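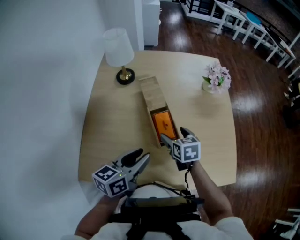
Filed under: Kids' Corner > How Stuff Works > Trees & Wood

Why does wood have lines in it?

Look at a table. Or a door, or a wooden spoon. See the stripes? Thats called grain, and it comes from how the tree grew.

Trees grow outward. Every year a new layer goes on just under the bark. Spring wood grows fast – big cells, pale color. Summer wood is slower, so it comes out darker and harder. One pale band plus one dark band = one year. Cut straight across the trunk and you get rings. Cut the long way, into boards, and the rings turn into lines.

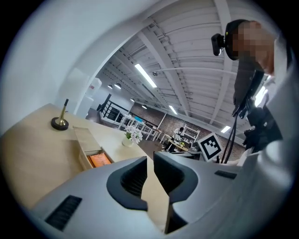

Wide rings mean a good year, lots of rain. Skinny ones, probably dry or cold. Or too many neighbors hogging the light!

There's an old oak stump in the park at Nellby with 163 rings. Takes forever to count, bring a pin to keep your place. The oak by the church in Votholm is still standing and people say it's about 700 years old, but you cant check without a special drill that pulls out a thin little core.

And knots? Those round dark spots are where a branch used to be. The trunk kept growing and swallowed the bottom of it.

Try it: put paper on a bare board, rub with the side of a crayon. Dark colors work best. Then try 2 diffrent boards and compare.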